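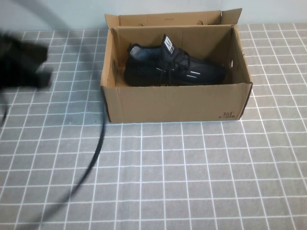
The Original Box Should Not Be a Condition of Return

Opinion
By Florencia Benítez
Oct 7, 2019

In April the Candton Retail Standards Forum circulated a draft code on the return of footwear bought by mail. Most of the draft is sensible and will attract little comment. Section 4 is a different matter. It would allow a member store to refuse a refund, or to reduce it at its own discretion, whenever shoes come back in anything other than the box in which they were first sold. I write to ask the Forum to withdraw that section, and to put a narrower rule in its place.

The case for the section deserves to be stated fairly. A shoebox does real work. It keeps a pair together, it carries the size and style information by which stockroom staff find it, and it allows shoes of very different shapes to be stacked on the same shelf. A pair without its box is harder to store and harder to sell. Some customers will assume that such a pair has been worn, and they will expect a lower price. Smaller shops feel this most. A large seller can send unboxed pairs to a clearance outlet. A shop with one stockroom must find a place for them on the premises, often for months.

These are true costs, and I do not suggest that they should be ignored. The question is who should carry them, and under what rules.

Consider what the draft asks of the ordinary household. A pair of sneakers arrives. The buyer tries them on in the evening, on carpet, and is unsure of the fit. The box must now be kept, clean and in one piece, for as long as the return period lasts. In a small apartment that already means a box on the table or under the bed. If there are two or three children in the home and each has been sent two sizes to try, it means a stack of them. The draft gives no guidance on what condition the cardboard must be in. A crushed corner, a torn flap or a strip of tape could each be read as a breach. The shoes themselves might be perfect.

The difficulty is made worse by the way many boxes are now built. The older type, with a separate lid made of thin board, was never meant to travel alone and was placed inside a larger carton. Much of what is sold today comes in corrugated cardboard with an attached lid that folds over and tucks in at the front. It is a good design. It is sturdy, it needs no glue at the customer's end, and the lid cannot go missing. It is also strong enough that sellers are tempted to ship it with nothing around it at all. The box then reaches the customer with a shipping label across the lid, and in many cases with a scuffed edge. To demand that it return to the store in its first condition is to demand something the seller did not deliver.

A member firm should not be able to have this both ways. If the box is part of the product, it should be protected in transit like the rest of the product. If the box is the shipping container, it should be treated as one, and no customer should lose money over the state of it.

There is a second problem, and it concerns the return journey. Section 4 says that shoes must be returned "in the original box, without marks or labels." It follows that the customer must find another carton large enough to hold the shoebox. Few households keep one on hand. The shops in Vorninberg that sell packing supplies do not give them away, and for a buyer of inexpensive children's shoes the cost of a carton and tape may take up a noticeable part of the refund. Those who drive can return the pair in person. Those who do not will pay, or will keep shoes that do not fit. I do not believe the drafters intended this result, but the text as written leads directly to it.

It may be said that customers are free to buy elsewhere. In Candton that freedom is limited. The Forum's members include nearly every footwear seller of any size in the area, and a code adopted by all of them leaves little choice to the public. A trade body that speaks for a whole market should write its rules with more care than a single store would need.

The Forum would do well to study the practice in Veltcombe, where local merchants adopted a simpler standard. There, the test is the condition of the shoes. Soles must be clean, uppers must be free of creases and stains, and any tag supplied with the pair must come back with it. Laces may be loosened, as they must be if anyone is to put a foot inside. Where the box is missing or ruined, the store may deduct a fixed replacement charge, which is posted at the register and printed on the receipt. Where the box is merely worn, nothing is deducted. Staff do not have to argue about a dented corner, and customers know before they buy what a missing box will cost them.

I had occasion to discuss this standard with several store managers there while preparing a submission for the Ulloa Consumer Office. Their opinions were mixed. Two would have preferred a higher charge. One thought the rule on creased uppers was too strict for leather and too lenient for knit. None wished to go back to refusing returns outright. The reason most often given was time. An argument at the counter over packaging takes a clerk away from other customers, and it usually ends with the manager granting the refund anyway.

I would therefore propose the following text in place of Section 4:

A member store may require that footwear be returned unworn and complete. It may ask that the original box be included. If the box is not included, or can no longer hold the pair, the store may deduct a replacement charge, provided that the amount was disclosed in writing at the time of sale. Ordinary wear to a box, including marks, tape and labels resulting from delivery, shall not be grounds for a deduction or a refusal.

Two further points should be settled while the draft is open. The first is the position of gifts. A person who receives shoes as a present may never have seen the box, and the code should say plainly that a gift receipt carries the same rights as an ordinary one. The second is the matter of damaged goods. As drafted, Section 4 applies to every return, including those where the fault lies with the maker. A shoe whose sole has come loose is defective in any container. The requirement should not reach such cases at all, and a single added sentence would make this clear.

Some members may feel that these changes favor the careless. My own view is that the careful customer has the most to gain from them. That person has kept the box, folded the lid back down and packed the shoes as they came, and still cannot tell from the present wording whether a seller's shipping label will cost the refund. A written standard ought to answer that question.

Comments on the draft may be sent to the Forum's office in Candton until the comment period closes. I encourage residents who have had a return refused over packaging to write in, and to attach a copy of the receipt and of any letter they received from the store.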